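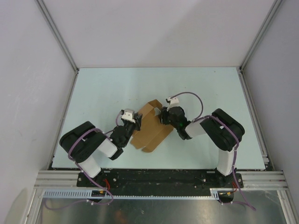 # Boxes, flaps and tape – the Lelberg move

September 24, 2024

Quick page, will tidy it up later. We're shifting the Lelberg storeroom over to Cerbridge and it's mostly cardboard from here on. 289 boxes on the sheet. Putting pictures up as I get to them, a line or two each, newest at the top.

## Brown box, on the table

Plain brown carton sitting on the diagonal, flaps still out at the bottom end and the top end partly open. Bit of see-through greyish stuff on the cardboard, tape or plastic. Pale minty white tabletop, nice and clear for once. I like how the creases show up on this one – long straight ones all the way down.

## Notes that go with the boxes

Sizes first, becuase people keep asking. Three sizes, small, medium and the long ones. Long ones are a pain on the stairs. Books and catalogues in smalls only, please. The August lot had Morikawa binders in a medium and the bottom let go in the hallway.

Flaps. Short ones in first, then the long ones over, then tape down the seam and up the ends a hand's width. Same on the bottom. Don't do the over-under fold thing and leave it, it pops open in the van.

Old tape – peel it if it comes easy, leave it if it's tearing the brown off. New tape right over top is fine. Old labels are different, those come off or get blacked out. One carton went to the wrong unit with two addresses on it.

Flat cartons are behind the door in Unit 5. Keep them standing up, they warp lying down. Take from the front.

Marker on the side as well as the top. Room number, then what's in it, colour dot if it's fragile. "Misc" is not a thing that's in it!

The Brukidine samples go in their own boxes with crumpled paper on all sides, no peanuts. Got 21 of those to do and the paper is getting low. Newspaper's okay if it's the plain grey kind, the glossy flyers leave ink on everythng.

Anything squashed at the corners goes in the recycling pile, grey bin side, flattened. A soft corner will hold for one trip if it's only linens or coats. Not under anything heavy.

## Still to do

- tape, clear, the wide rolls
- labels for the Cerbridge shelves
- second cart, the wheel on the first one is sticking
- measure the doorway at the other end, the long boxes might have to go in on their side
- more pictures when I get a minute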